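Häufige Fragen zu Wandfarbe, Grundierung und "Wohngesundheit"

Stand: Donnerstag, 21. November 2024

Vorab: Ich verkaufe keine Farbe. Ich habe lange genug in Mietwohnungen gestrichen, um bei jedem neuen Eimer erst einmal die Rückseite zu lesen. Die Fragen kamen per Mail, die Antworten sind meine.

Deckt eine teure Farbe wirklich mit einem Anstrich?

Manchmal. Auf einer hellen, gleichmäßig saugenden Wand, die vorher schon hell war, schafft das auch eine mittelmäßige Farbe. Die Deckkraftklasse auf dem Etikett gilt immer zusammen mit einer Ergiebigkeit, und die steht gern klein daneben. Wer die Farbe dünner ausrollt, bekommt die Klasse nicht. Bei der "Zumlow Einmalweiß" habe ich über einem alten Terrakotta zwei Anstriche gebraucht und über den Nikotinflecken im Flur drei, trotz des Namens.

Brauche ich Tiefgrund?

Der Verkäufer sagt ja. Ich sage: erst testen. Mit der flachen Hand über die Wand reiben. Bleibt die Hand weiß, kreidet der Untergrund und Grundierung ist sinnvoll. Dann noch einen nassen Schwamm andrücken. Zieht das Wasser sofort ein und wird die Stelle dunkel, saugt die Wand stark. Passiert beides nicht, kann der Kanister im Regal bleiben. Zu viel Tiefgrund auf einer dichten Fläche glänzt hinterher, und darauf hält der Anstrich schlechter als vorher.
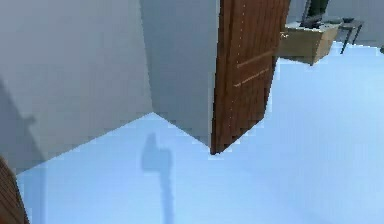
Frisch verspachtelte Gipskartonwände sind ein anderer Fall. Karton und Spachtelmasse saugen unterschiedlich, und ohne Grundierung zeichnen sich die Fugen bei Streiflicht ab. Da würde ich nicht sparen.

Was ist von "atmungsaktiver" Farbe zu halten?

Wände atmen nicht. Gemeint ist, dass Wasserdampf durch die Schicht diffundieren kann, und dafür gibt es den sd-Wert. Steht er nicht im technischen Merkblatt, ist das Wort Werbung. Eine feuchte Wohnung wird durch Lüften und Heizen trocken. Mir wurde die Silikatfarbe von Filali einmal als Mittel gegen beschlagene Fenster empfohlen. Die Fenster haben sich davon nicht beeindrucken lassen.

Hilft Anti-Schimmel-Farbe?

Gegen den Anblick, eine Zeit lang. Die Wirkstoffe bauen sich ab, die Kältebrücke bleibt. Liegt die Luftfeuchte im Raum dauerhaft über 60 Prozent, sollte man zuerst nach der Ursache suchen. Bei 80 Prozent direkt an der Wandoberfläche kann Schimmel bereits wachsen, auch wenn nirgends ein Tropfen zu sehen ist. Ein Hygrometer kostet weniger als der Eimer.

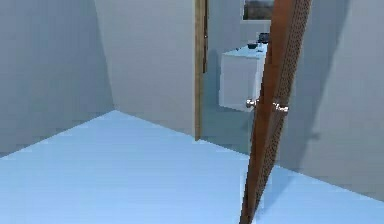

Und bitte nicht über den Befall streichen. Größere Flecken gehören dem Vermieter gemeldet, schriftlich und mit Datum.

Kühles Grau oder warmes Grau?

Geschmackssache, aber traut der Farbkarte nicht. Im Laden von Clanmont in der Girkgate hängen die Muster unter Kunstlicht, zu Hause kommt das Licht vielleicht von Norden. Ich habe im Juli ein Grau gekauft, das auf der Karte nach Sand aussah und an der Wand nach Fliederbusch. Seitdem streiche ich ein großes Stück Pappe und stelle es morgens und abends an verschiedene Wände. Neben Holztürrahmen kippt der Ton oft noch einmal.

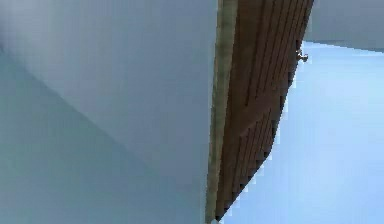
Muss die Decke weiß sein?

Nein. Wände und Decke im selben hellen Ton ersparen das Abkleben oben und das Gefluche danach. Dass ein Raum dadurch "optisch größer" wird, steht in jedem Prospekt – gemerkt habe ich davon nichts.

Wie lange hält angebrochene Farbe?

Gut verschlossen und frostfrei oft länger, als auf dem Eimer steht. Den Rand sauber wischen, Deckel fest zudrücken. Riecht es beim Öffnen faulig, weg damit, und zwar nicht in den Ausguss. Ich habe noch einen Rest, der 11 Jahre alt ist und sich ohne Klumpen aufrühren lässt. An die Wand würde ich ihn trotzdem nur hinter dem Schrank bringen.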